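Print this article | E-mail to a friend

THE BARE TOP

Keeping a pale work surface pale, and keeping stuff off it

July 3, 2018

Everybody I know bought a cream table the same year. Cream, off-white, oatmeal, whatever the shop called it. Then came the coffee rings, then the mail, then the thing from the car that lives on the table now.

Corina Rusu had one for her sewing. Big flat thing, pale, bought secondhand in February. By spring she was working on a corner of it the size of a dinner plate. "I'd push the pile back," she told me. "Then the pile came forward." She cleared the lot in one evening. Everything in boxes, boxes in the hall, nothing back without a reason. She says she slept badly.

The clearing is the easy bit. A big pale surface with nothing on it pulls at people — they set down keys, they set down a sandwich. Clyde Haverford refinishes tables out of a shop called Rakell and has watched customers put a wet umbrella on a top he'd finished that morning. He's stopped yelling. Mostly.

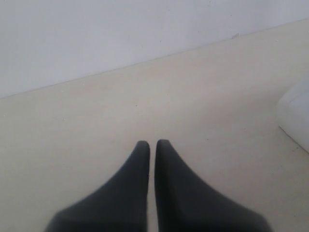 What should you wipe a cream tabletop with every day?

A soft cloth, damp, with a drop of plain dish soap in a bowl of warm water. Then a second cloth, dry, right away. Skip the scrubby side of the sponge, it leaves dull patches that show up when the lamp is on.

Haverford's rule for marks: wait. Try the soap first, leave it alone, come back in 30 minutes and try the soap again. People go straight to the strong stuff and then they have a clean spot, and a clean spot on a pale top is just another stain. If you must go stronger, start at the back edge where the wall hides it.

Ink is the bad one. Turmeric is worse. Ro-un Sung cooks for a lunch place called Lâm and does her prep at home on a cream counter, and she puts down a tray before the spice jars even come out of the cupboard. One tray, always the same tray. The yellow goes on the tray.

Light matters more than anyone thinks when they're shopping. Same top, two ends of it — bright in the middle, gray toward the corners. Rusu spent a whole afternoon scrubbing a corner that turned out to be shadow. Move a lamp over before you get the bucket. Cheaper then a new finish.

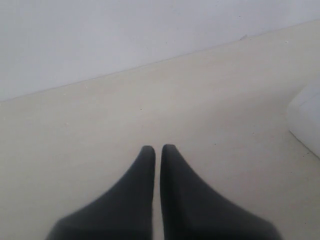
And the lamp wants to come from the side, low, so crumbs throw a little shadow and you catch them. Overhead light flattens everything and you find the crumbs with your sleeve.

Now, keeping it clear. Aarne Kauppinen sorts returns for Gakum, a small mail-order outfit, and he clears his bench at the end of every shift, tools included. At home he does the same with the kitchen table. His kids each get a basket on the floor, and whatever is on the table at bedtime goes in a basket. No discussion. The baskets are a horror, he admits, but teh table is bare at breakfast.

I tried it for 21 days. Lost a phone bill and a library card, found both in the basket. The table stayed clear except for one orange, which I allowed.

Print this article | E-mail to a friend

We use cookies to improve your visit. By continuing to read you agree to our cookie policy.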